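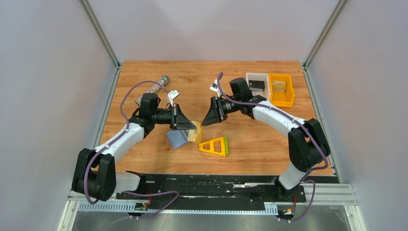

Ticket n° 164
Projet : tri à deux bras, club robotique Tamlow
Ouvert le : 20 novembre 2023
Priorité : normale
État : résolu, en observation

Bonjour à toute l'équipe du support,

Je me permets de rouvrir la discussion, et pardon d'avance pour la longueur, mais je préfère vous raconter les choses dans l'ordre. Nous sommes un petit club d'étudiants et nous préparons la coupe Gromby de février. L'épreuve consiste à prendre de petits paquets sur la table, à les passer d'une pince à l'autre, puis à les ranger dans le bon bac. Le bras gauche saisit très bien. Le souci arrive au moment du passage : la pince droite s'approche du bord supérieur du paquet, s'arrête, et le programme Pliris affiche « attente prise » jusqu'à l'abandon. Sur 24 essais hier soir, 18 se sont terminés comme ça. Les six autres étaient parfaits, c'est à n'y rien comprendre !

Déjà essayé de notre côté :
- redémarrage complet, deux fois
- nouvel étalonnage des deux caméras de poignet
- vitesse du bras droit réduite de moitié
- remplacement du paquet par un autre du même modèle

Merci mille fois pour votre patience, vous nous avez déjà bien aidés sur le ticket précédent.

Réponse du support

Bonjour et merci pour ce récit très complet, ça nous fait gagner un temps fou. Deux pistes. D'abord les câbles violets : vérifiez qu'ils gardent assez de mou quand les deux poignets se rapprochent au centre, car une boucle trop courte peut tirer sur le module caméra et décaler toute la visée. Ensuite, regardez la valeur « effort_contact » du bras droit dans le fichier de réglages. Pourriez-vous aussi débarrasser la table de ce qui ne sert pas à l'épreuve, le temps du diagnostic ? L'outil jaune est tout près de la zone de passage, et le jaune du bord du paquet risque d'être confondu avec lui.

Réponse du club

Rebonjour ! Alors, les câbles : rien ne tire, on a refait le mouvement au ralenti trois fois pour être sûrs. La table dégagée, on gagne un peu, mais l'arrêt revient. Par contre, le fichier... effort_contact était resté à la valeur de l'ancienne pince Katayama, que nous n'avons plus depuis la rentrée. Quelqu'un avait recopié le fichier de l'an dernier en entier, et je crains fort que ce soit moi. Valeur d'usine remise : 18 essais, 18 passages, et des cris de joie dans le couloir.

Réponse du support

Bravo ! Gardez une copie du fichier corrigé sous un autre nom. On laisse le ticket ouvert jusqu'à votre prochaine séance, et vous pouvez remettre l'outil jaune sur la table pour refaire une série.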